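Frequently Asked Questions

What is Clustcombe?

A recipe site for people who cook because it's six in the evening and somebody has asked what's for dinner. I'm Christos Vasilakis, and I write it, cook it and eat the failures standing up at the sink. There are 302 recipes so far. A shameful number of them are beans.

Do I have to soak the beans?

No. Soaked beans cook faster and a bit more evenly. Unsoaked beans take longer and forgive you. If you forgot last night, skip it, add an hour and go do something else. Old beans are another matter — a bag that has moved apartments with you will stay hard until the end of time.

Why does the Friday Pot call for so much onion?

It has a different name now. It's the Ramalho Pot, after the street I lived on when I made it every week, and yes, it really is 5 onions. They cook down to almost nothing. I have had more mail about those onions than about everything else on the site put together.

Can I use canned beans?

Of course. Drain them, put them in for the last twenty minutes, and use less broth than the recipe says. You'll miss out on the bean liquid, so mash a spoonful of beans against the side of the pot to thicken things up.

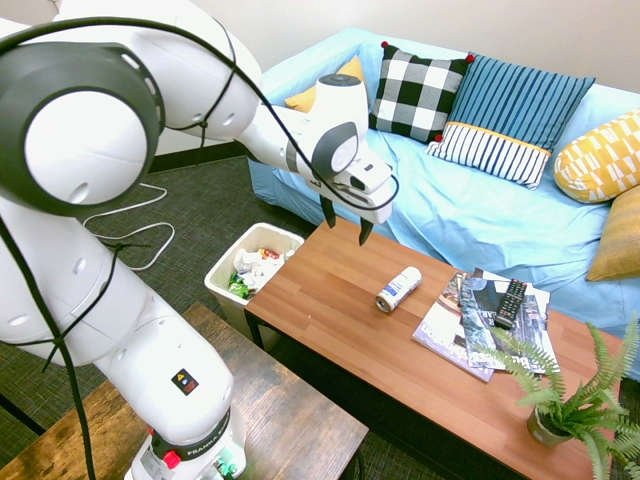
The same goes for chickpeas and lentils, except that canned lentils turn to paste if you look at them too long. Give them five minutes.

Mine came out bland. What did I do wrong?

You were shy with the salt. Taste it, salt it, wait a few minutes, taste it again. If it's still dull, try a splash of vinegar. A teaspoon does more than another hour on the stove.

What do Tistura and Avel mean on the recipe cards?

Tistura is my catch-all name for a pot of leftovers with an egg on top. Avel is the green sauce made of parsley, garlic, oil and whatever herb is dying in the fridge. I made both words up in a hot kitchen one August and have been explaining them ever since.

Can I freeze it?

Soups and stews, yes. Anything with potatoes, I wouldn't. They come back grainy and sad.

Why don't you list calories?

I did once. One casserole came to 2,969 for the dish, and I ate half of it before doing the math. The numbers came down the next morning.

Can I print a recipe for my class or club?

Up to 100 copies, free, as long as the site's name stays on the page. Please leave the onions alone.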